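Written rules for zips: how strict is yours?

stakura_beg
We've reached the stage where our good practice sheet for gripper work is two pages long and the people using it have stopped reading at line four. I'm rewriting it over December and want to know what other groups enforce and what they merely print. The argument here is about laundry bags, which I did not expect to type as a grown woman.
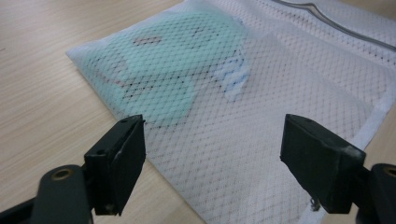
Rule 7 says every closing task begins with the jaws open and clear of the work. Half the team reads "clear" as not touching, the other half wants a measured gap. In the one I've put up, both fingers are over the mesh and touching none of it, so I'd pass it. Rodrigo would not. Rodrigo would also like a measured gap for the tea round.

R_Henriques
I would like it noted that I asked for 80 mm once, in a meeting, and have been hearing about it ever since. My point stands. "Clear" is a word for weather forecasts. If two people mark the same start differently then you haven't got a rule, you've got a mood.

olmedo_erlinda
Different cloth, same row at our end. We wrote a two-grip rule for anything quilted: one tool holds, the other works, and you don't let go of either until the fold is where you want it.
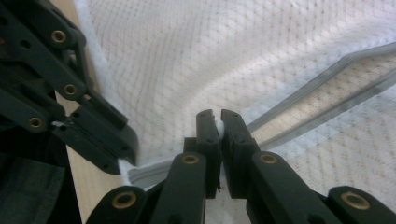
Both tools gripping, a small pinch in each.

Note the word small. Our first draft said "a firm handful" and people took it as a challenge. It now says pinch the least cloth that will hold — and I've had no complaints, except from Ezequiel, who complains about fonts.

ezbarrios
The font is a safety matter.

On the zip question, I'd drop the measured gap and put the effort into the state of the track. Ours says lay the bag flat, look along the whole zip, and smooth any bend before you bring a jaw near it.

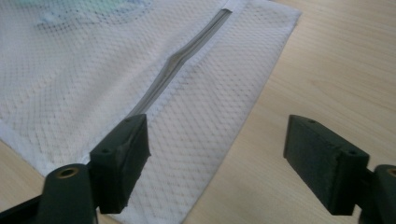 We had 589 entries to go back through at Brerbridge on account of that line being missing from version 2. Some had been marked "zip faulty" and some "operator faulty", depending on who was marking and whether they'd had lunch. One sentence in the sheet would have saved me most of a month.

R_Henriques
So you do want something measurable.

ezbarrios
I want something people can check by looking. Different animal. Nobody at a table is getting a ruler out.

pistine_v
Can I speak up for hands? All of this is about jaws and cloth, and the standard I'd fight for is how the tool is held.
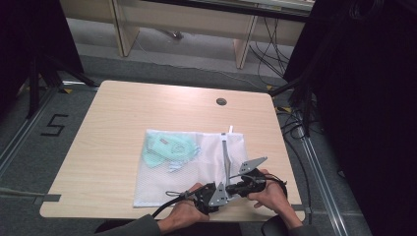 Visitación Pastor

Both hands on the grips, cable kept off the cloth, sleeves out of the way of the fingers. That's our entire page one. We tried allowing one-handed work for short tasks and every task promptly became a short task.

stakura_beg
Stealing the sleeves. Not sure about two hands for everything, though. Erlinda's lot would need four each.

olmedo_erlinda
We'd have to pair people up, and I've met the people. I'd word it as two hands per tool "where the task allows" and accept that Rodrigo will be upset by "allows".

R_Henriques
I am upset by "allows".

stakura_beg
Draft goes up tomorrow. "Clear" is staying in, with "no contact" in brackets after it. Rodrigo can have a footnote.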